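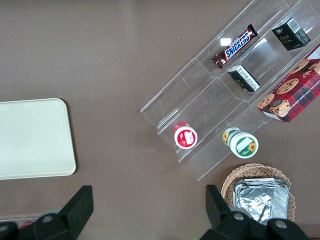
The city of Pundano is ruled from its market, and the market has to be set up before any player draws a character. Deal each player a guild card and shuffle the rumor deck. Tokens should be within reach of everyone: a plain cream tray with a raised rim holds coins well, and a clear tiered stand with compartments does for the stall goods. Candy makes fine stall goods if your set has lost pieces.

Setting up the market

1. Place the Prellel Gate at the north end of the map.
2. Put 44 stall tokens in the supply.
3. Give each guild 3 stalls and 2 porters.
4. Set the city treasury to 4,000 crowns.
5. Turn over the top rumor card and read it aloud.

Note: In a short game, leave out the porters. The Podenetti guild then starts with one extra stall.

Caution: Do not look at the Night Watch cards during set-up. If one is turned over by mistake, shuffle it back in and draw again.

Disputes over stalls are covered in the next section, The Weighing House.

23/06/2018 by Friederike Kleinschmidt

Home Rules Maps Guilds Downloads Contact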